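### 3.2 Recogida de muestras

El estudio incluyó 366 hogares del municipio de Plellitis que compraban en el mercado de Vernar al menos una vez por semana. Cada hogar anotó en un cuaderno el tipo de bolsa utilizada, el número de usos y el motivo del descarte. Los cuadernos con más de 10 días sin anotar se excluyeron del análisis.

Las bolsas de papel se reutilizaron sobre todo para guardar pan y periódicos — un uso que la encuesta previa de diciembre no recogía. El asa fue el motivo de descarte más citado, por delante de las manchas.

**Figura 2.** Bolsa de papel blanca con asa de cordel, en posición vertical y abierta por arriba.

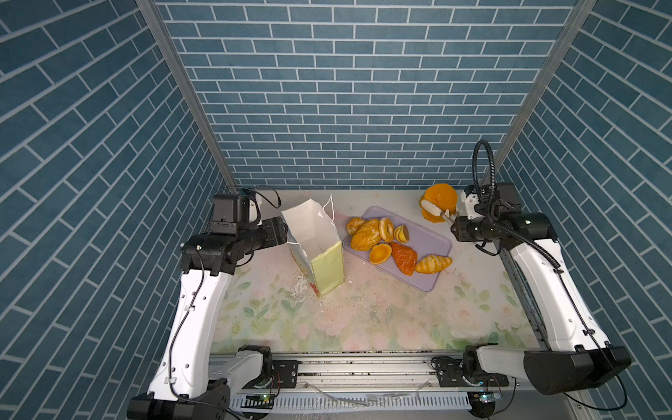
### 3.3 Codificación de los motivos de descarte

Los motivos se agruparon en rotura, suciedad y pérdida.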